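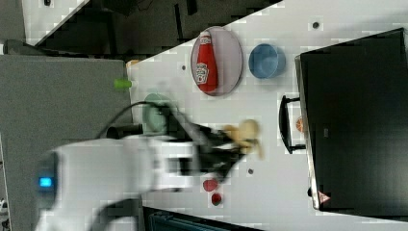 Figure 6.1 A ketchup bottle on a pink plate, and a pale yellow toy

Library > Early Years Care > Part Two > Chapter 6

Search this book Go

Chapter 6
From First Words to Sentences

Adaeze Wike was 14 months old when she began to say "guh". Her mother kept a notebook, and the first entry says that it meant "dog". A week later Adaeze said it to the neighbour's cat, then to a horse in a field outside Plenmont, and then to her uncle's fur hat. By September she had "cat" as well, and the hat had stopped being a dog.

Children of this age often stretch a word well past its usual meaning. The term for this is overextension. It does not always mean that the child cannot tell a dog from a hat. A child who calls every animal "guh" may still point to the right picture when asked to find the dog. She has few words to hand and uses the nearest one. The opposite mistake is easier to miss. A child may use "cup" for her own blue cup and for no other, and an adult who hears the word used correctly will see nothing odd in it. This is underextension.

Chapter 5 dealt with babble and with the gestures that come before speech. The present chapter starts with the single-word stage and ends with the short sentences of a three-year-old. We follow two children for most of it. Adaeze spoke early. Ebuka Ajayi had very few words on his second birthday, understood most of what was said to him, and had more than 200 words six months later. Their notebooks are quoted with their families' permission, and the spellings are the parents' own.

Much of what a child hears is talk about what is happening at that moment: shoes, spoons, the bath, who is at the door. Section 6.2 looks at how adults change their speech for small children, and section 6.3 at what happens when a child hears two languages at home. Section 6.4 covers word endings. Ebuka said "went" for some months before he began to say "goed", and his father wrote it down as a step backwards. You should be able to say by the end of that section why it was progress.

Key terms: overextension, underextension, holophrase, telegraphic speech, mean length of utterance

Before you read
Listen to a child under three at home or on placement for 60 minutes, with the parent's agreement. Write down each word as it sounded and what was going on at the time. Keep your notes for the exercise in section 6.5.

6.1 One word at a time

A single word can do the work of a whole sentence. When Adaeze said "milk" she might be asking for some, telling her mother that it had spilt, or naming the carton.

This site uses cookies to remember your page. Accept Manage settings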